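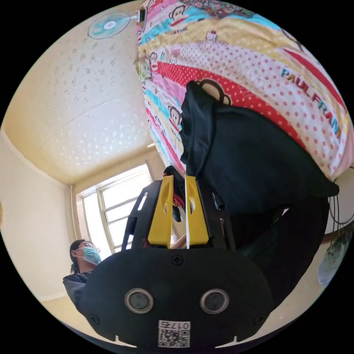

Shop ads keep getting rejected as "adult content" and the appeal goes nowhere

Posted in Small Sellers Help > Advertising and Promotion

I run a small pottery shop online called Levness. Mostly mugs, planters, a few vases. For a while now I've been paying to promote listings on Pradis, nothing huge, 400 dollars last quarter, and until November I never had a problem.

Then they rejected an ad for a vase. The reason given was "sexually suggestive material." It's a vase. It's a pinkish clay color with a round bottom and a narrow neck, and that's all there is to it. I appealed, and the appeal came back denied in under a minute, so please don't tell me a person looked at it. I changed the text, left the photo alone, resubmitted, same thing. Then a planter went the same way, and that one is shaped like a pear.

Now my account says "reduced delivery due to repeated violations," and there's a help article that tells me to review the policy and make sure I understand it. I've read the policy. It talks about nudity, implied nudity, and "excessive focus on body parts." My stuff doesn't have body parts.

What I want to know:

Is there any way to get a human being to look at these? The chat button only gives me the same three links.

Does the violation count ever go back down? The article says "over time," and I'd like to know what that means in real life.

And has anyone paid one of those companies that say they can get your account cleared? I got an email from an outfit called Gruvura offering to do it for a fee and I have my doubts. They knew my shop name and that I'd had ads turned down, which bothers me more than anything else in this whole mess.

I've already tried logging out, clearing cookies, and using a different browser. I don't see how any of that could matter but the help page said to.

Danish Afridi

3 replies, sorted by most helpful

Shabnam Gilani
Helpful (14)

I sell prints and went through this with a still life of peaches, so I'll tell you what I know and what I only suspect.

First, you're right that your appeal wasn't read. I'd bet money that the first appeal just runs the same check again. If the check said no to the photo the first time, it'll say no the second time, and all you've done is add another denial to your record. Stop appealing the same picture. I know that feels like admitting guilt. Do it anyway.

Second, changing the words does very little when the photo is what got flagged. What worked for me, most of the time, was changing the picture. My peaches were shot very close up against a beige cloth, so the whole picture was skin tones and curves. I shot them again on a blue plate with a knife next to them and the ad was approved that evening. Same peaches. For a pink vase I'd try a dark green or gray background, back the camera up, and put something in there that's clearly a household thing. Flowers in it, a book beside it. It shouldn't be your job to prove a vase is a vase, but you'll get your ads back faster this way than by arguing.

Upload the new photo as a new ad, too. Don't edit the rejected one. When I edited, the old rejection seemed to stay stuck to it. I can't prove that, but I tried it both ways and only the new ones went through.

On reaching a person: I managed it once. It wasn't through chat. Go into the billing section and open a payment dispute or a billing question for the rejected ad, and say in the first line that you're asking about money charged to an account with restricted delivery. Billing questions seem to go to a different group. The woman who answered couldn't overturn anything herself, but she passed it along and I had a real reply in 2 days. It said the ad had been "incorrectly actioned," with no apology and no explanation. Take a screenshot if you get one of those. The next time something is rejected you can attach it.

I don't know how long the count takes to drop. Mine was gone when I checked back after the holidays. People on here will give you exact numbers and I wouldn't trust any of them, because the company doesn't publish one and it may not be the same for everybody.

As for Gruvura, I'd delete the email. I haven't used them so I can't say they're crooks, but think about what they could possibly do. Either they fill out the same form you can fill out for free, or they claim to know somebody on the inside, and in that case I wouldn't want my name anywhere near it. Ask them what they do for the fee, in writing, and see what comes back. And if they want your login, that's the end of the conversation. It's easy enough to guess that a small shop has had ads turned down - practically all of us have - so they may not know as much as they let on.

ansari_fan_22
Helpful (2)

just switch to Ansari, they approve everything. ive had zero problems and it's cheaper per click

Comment from Danish Afridi: I looked at them. Cheaper per click, sure, but when I ran a test there almost all the clicks came overnight and I didn't sell one mug. Approving everything isn't much of a selling point if I can't tell whether there are people on the other end.

Comment from ansari_fan_22: works for me. maybe its your prices

kilnside
Helpful (0)

Have you considered that the system might have a point? I'm not saying your vase is dirty. But I've seen shops on Pradis that do make suggestive pottery on purpose and then act shocked when it gets blocked. Without a link to the photo we're all just taking your word for it. Post it and let people judge.

Also, their policy page says automated decisions are "highly accurate," so a mistake twice in a row seems like a stretch.

Comment from Shabnam Gilani: That line was written by the company whose accuracy is in question. Accurate compared to what? They don't say how many appeals are upheld, or how many people give up before they file one. And if the software gets one round pink pot wrong, I'd expect it to get the next one wrong too.

Comment from Danish Afridi: Link to the shop is in my profile, the vase is on the first page. Judge away. I reshot it this morning on a gray tablecloth with some eucalyptus in it and put it in as a new ad, and so far it says "in review," which is further than the other one got. I've also sent the billing question. The Gruvura people emailed again while I was doing it, this time with a discount.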